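Entryway and Desk Setups > Trays, bowls and drop zones

Thread: Does a tray on a tray really stop the clutter?

mossback60
Every tidying blog says the same thing now. Put a small tray on a bigger tray, give your pocket stuff a "home," and the mess is gone. I've owned trays. They filled up. Has anyone kept one clear past March?

quillfeather
I'm trying it. Round dark red lacquered tray from Skotiva on the bottom, light-brown wicker one on top, little white cup next to it, orange bowl off to the side for keys. All on the gray slate. Earbuds are supposed to live in the wicker.
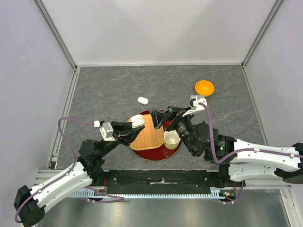
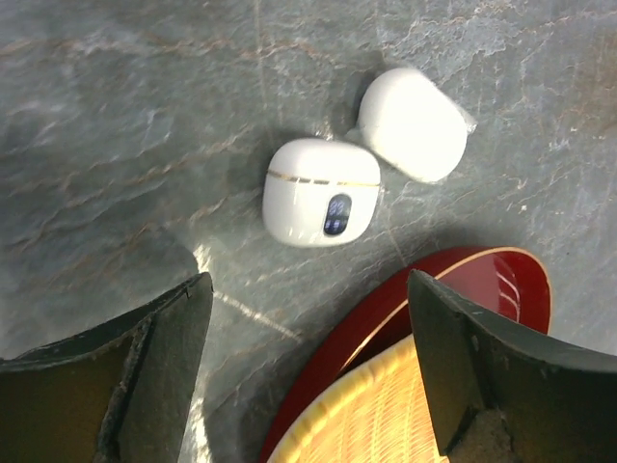
Filed under: Trays and small storage

mossback60
So in the second one the earbud case is on the bare stone. You bought a home for it and it's out in the yard.

quillfeather
Fair. Still sorting out what goes where.

tin_lantern
I like the red against the gray. The gold rim is a nice touch with the gold stripe on the case. But two trays is one too many. The wicker one sits crooked on the round one in your first picture and it would drive me nuts. Rectangle on a circle, you lose all that space at the sides.

dovetail_dan
Disagree. The sides are where you put the cup. If you set a cup in wicker it wobbles, I've tried it. My grandmother had a lacquer tray from 1945 with a basket on it and it worked fine her whole life.

mossback60
Your grandmother didn't have earbuds and a charger and a transit card and a badge.

dovetail_dan
She had pills, glasses, stamps and a hearing aid. Same pile of junk, different decade.

parsnip_hill
My worry is the stone. Everybody sells slate as tough, and maybe it is, but I wouldn't slide a glossy tray around on it. I ruined the bottom of a Flendano tray that way. Felt pads, 2 bucks.

tin_lantern
Felt pads fall off in a week.

parsnip_hill
Then clean the tray before you stick them on.

quillfeather
What would you all drop, if you had to drop something?

mossback60
The wicker. Crumbs and lint get down in the weave and you'll never get them out. Vasseur wants 60 dollars for one of those and I can't see what it does that a saucer doesn't.

dovetail_dan
I'd drop the orange bowl before the wicker. It's way over to one side by itself, and a bowl by itself is where receipts go to die.

parsnip_hill
Keep the bowl. Keys scratch lacquer.

mossback60
Post again after a month of real use and I'll believe it. I read a 200 comment thread on the Prevach valet tray and every picture in it was from the first day.

quillfeather
Deal. Wicker stays until then.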